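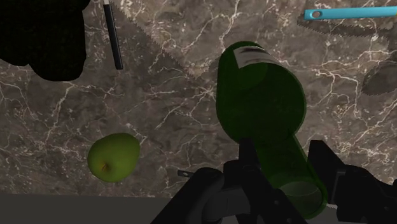
Dastauオーナーズクラブ 5月定例会 議事録

時間 午後1時30分から午後4時10分まで
場所 クラブ事務所 2階
出席 会長、副会長、会計担当、部品担当、走行会担当、会報担当、東部・西部・北部の各地区幹事
欠席 南部地区幹事(委任状あり)
進行 副会長
記録 会報担当

前回議事録の確認

前回の議事録のうち、部品担当の発言にあった「ブレーキホース」は「クラッチホース」の誤り。訂正のうえ承認した。その他の異議はなし。

議題1 Ilik峠走行会について

走行会担当から、秋に予定しているIlik峠走行会の準備状況の報告があった。

コースは全長145キロ。昨年と同じ道の駅を出発し、峠を越えて湖畔の駐車場で昼食をとり、旧道を通って戻る。旧道は春の崩落で片側交互通行になっている区間があり、工事の終了時期は役場でもまだ決まっていないとのこと。終わらない場合は、復路も往路と同じ新道を使う。この場合は走行距離が短くなるが、集合時刻と解散時刻は変えない。

北部地区幹事から、昨年は峠の上りで水温が上がって停車した車が続き、後続が路肩に寄せきれなかったという指摘があった。中腹の待避所を休憩場所に加え、全車が一度エンジンを止めて冷ますことにした。待避所には一度に全車が入らないため、年式の古い順に組を分けて出発させる。組分けは走行会担当が申込締切後に作る。

参加費は1台につき4000円とする。昼食代は含めず、当日各自で支払う。同乗者からは徴収しない。西部地区幹事から、昼食代を込みにして一度に集めた方が受付が楽だという意見が出たが、弁当を持参する会員もいるため現行どおりとした。

雨天の扱い。小雨は決行、警報が出た場合は中止とし、前日の午後6時までに地区幹事から連絡する。幌のない車両で参加を取りやめる場合も、参加費は返金しない。この点は申込書の目立つところに書く。

伴走車は会長と東部地区幹事の車両を充てる。けん引ロープ、三角表示板、冷却水、消火器を積む。消火器は倉庫のものが使用期限を過ぎているので買い替える。

決定 コース、参加費、雨天時の扱いとも上記のとおり承認。申込書の文面は走行会担当が作り、次回定例会の前に各地区幹事へ回す。

議題2 再生産部品の共同購入

部品担当から、Kordestani製作所に依頼しているドア下部のウェザーストリップと燃料タンクの口金パッキンについて報告があった。

ウェザーストリップは試作品が届き、部品担当の車両と副会長の車両に取り付けて確認した。前期型の副会長車では問題なく閉まる。後期型の部品担当車では後ろ側の角が浮き、半ドアになりやすい。前期型と後期型でドア下端の折り返しの形が違うことが原因と思われる。製作所には図面に寸法を書き込んで返してあり、型を修正した試作品を待っている。型の修正費用は製作所が負担する。

パッキンの方は寸法が合っている。ただし、以前別の業者で作ったものは数年で硬くなって割れたという経緯があるため、材質の証明書を出してもらうよう申し入れた。証明書が届くまで発注は保留する。

頒布価格は、パッキンが1個700円。送料は別。ウェザーストリップは型の修正が終わってから決める。

東部地区幹事から、会員以外からも問い合わせが来ているとの報告があった。非会員への販売について意見を求めたところ、売れ残りを抱えるより広く売った方がよいという意見と、会費で試作をしている以上は会員を先にすべきという意見に分かれた。協議の結果、会員の注文を先に受け付け、余った分のみ非会員に販売することとした。非会員価格は会計担当が案を出す。

決定 パッキンは証明書の内容を部品担当が確認したうえで発注する。ウェザーストリップは継続審議。 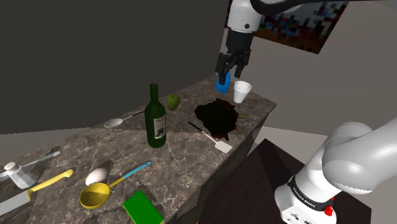 議題3 整備記録の共有(Clusixの利用)

会報担当から、車両ごとの整備記録をClusixに載せて会員同士で見られるようにする件の説明があった。

現在は各自が紙の整備手帳をつけており、不具合の相談があるたびに部品担当が電話で聞き取っている。同じ故障の相談が重なっても、過去にどう直したかが残っていない。Clusixであれば車台番号ごとに記録を分けられ、写真も付けられる。

出された意見は以下のとおり。

・車台番号をそのまま表示するのは盗難の面で不安がある。会員番号で代用できないか。(西部地区幹事)
・スマートフォンを使わない会員がいる。紙での提出も残してほしい。(北部地区幹事)
・走行距離や修理金額まで見えると、売却のときに不利になると考える会員が出る。金額欄はなくてよい。(副会長)
・整備工場の名前は載せた方が役に立つが、悪い評価を書き込まれると困る。店名のみとし、感想は書かない決まりにしたい。(部品担当)
・利用料は会の予備費から出せる額だが、年度ごとに見直しが必要。(会計担当)

車台番号は表示せず会員番号を使うこと、金額欄を設けないことについては全員が賛成した。紙で提出された記録は会報担当が入力する。件数が多くなった場合の手伝いは地区幹事に頼む。

決定 まず役員の車両のみで試し、秋の走行会の後に全会員へ広げるかどうかを決める。

議題4 会計中間報告

会計担当から収支の中間報告があった。会費の未納者には請求書を再送した。住所不明で戻ってきた分は地区幹事が電話で確認する。

倉庫の賃料が次の更新から上がる見込み。倉庫にはエンジン本体、前期型の左フェンダー、ガラス類が置いてあるが、持ち主のはっきりしない部品も混ざっている。部品担当と会計担当で棚卸しをし、クラブの所有でないものは会報で引き取りを呼びかける。引き取りのないものの処分方法は、棚卸しの結果を見てから話し合う。

会長から、より小さい倉庫への移転も検討してはどうかとの提案があった。エンジンの出し入れに車を横付けできることが条件になるため、該当する物件があれば次回までに各自持ち寄る。

報告は了承された。

議題5 会報の次号

次号の内容は、走行会の案内、パッキンの注文書、冷却系統の点検手順、北部地区の洗車会の報告とする。点検手順の原稿は部品担当が書く。サーモスタットの開弁温度について前号の記載に誤りがあったため、同じ号に訂正を載せる。

表紙の車両は地区の持ち回りで、次は南部地区の番にあたる。南部地区幹事が欠席のため、会報担当から連絡する。

原稿の締切は次回定例会の当日とする。

その他

・北部地区幹事より、前期型のワイパーモーターを探している会員がいるとのこと。心当たりのある場合は北部地区幹事まで。
・クラブステッカーの残りが少ない。増刷の際、外側に貼っても色が抜けにくい素材に変えられるか、会報担当が印刷所に問い合わせる。
・自動車税の重課について会員から質問が続いている。県によって減免の扱いが違うため、クラブとしての回答はせず、各自で県税事務所に確認してもらう。
・事務所の鍵は、使用後に必ず元の箱へ戻すこと。

持ち越し事項

ウェザーストリップの型の修正と頒布価格(部品担当)
非会員向けの部品価格案(会計担当)
走行会申込書の文面(走行会担当)
消火器の買い替え(東部地区幹事)
倉庫の棚卸し(部品担当、会計担当)
移転先倉庫の候補(全員)

次回定例会は7月、同じ事務所で午後1時30分から。

以上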